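Brivasell refund claims

Refund claims made by players of the mobile game Zarnton after its publisher, Brivasell, withdrew paid card packs in September. One row per claim, 29 rows in all, saved as claims.csv.
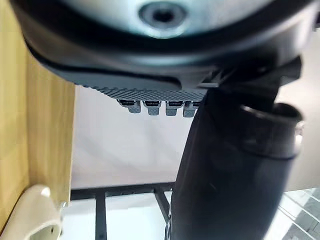 Columns are claim_id, pack_type, amount_paid, outcome and days_to_reply. Amounts are in pounds. Two rows have no outcome recorded and are left blank.

Player names were removed before release. Last updated 15 December 2022.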